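About Narkthorpe

Small robotics lab in Dedbridge – 4 of us, two rooms. We work on grasping: how an arm picks one thing out of a crowded table when it's never seen that thing before.

Our method is called Rebelo. Train in simulation only, swap the clutter, the lighting and the wall textures every run, then move to the real arm with no extra tuning.

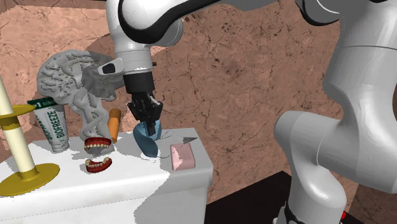 Odd shapes are the hard part. Curved stuff, thin stuff, things that lean. Our last object set had 229 items and we retrained up to 18 times before the numbers held. Still weak on shadows, working on it.

Results and code go out every June, usualy late. Sister group in Stinville runs the real-arm tests. Visitors welcome after 2 pm – ring first, the bell is broken.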